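Teaching sessions at Sonville: your questions

Do I need to know any programming?
No. You hold the remote controls, the arms copy you, and the recording does the rest. Patience helps, as does a tolerance for oranges.

How many times do I repeat a task?
17 good runs per task. Bad runs are kept too, in a folder we visit rarely.
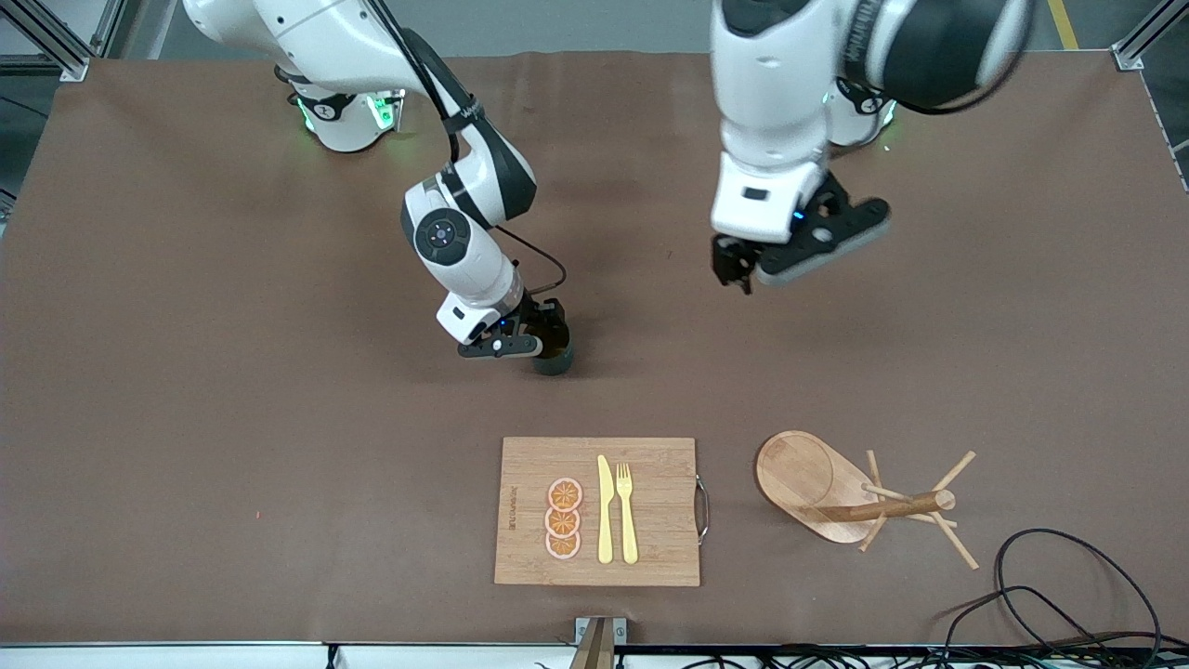
Cup in the right gripper, left gripper open, mug tree on its side.

Can I stop halfway through a run?
Yes - let go of both controls and the arms hold still. Your tea will be less patient.

Is the fruit real?
The orange slices are toys. After 497 runs you would want them to be.

What if I drop something?
Carry on if you can reach it. Picking things up is a skill as well, and the robot has to learn it from somebody.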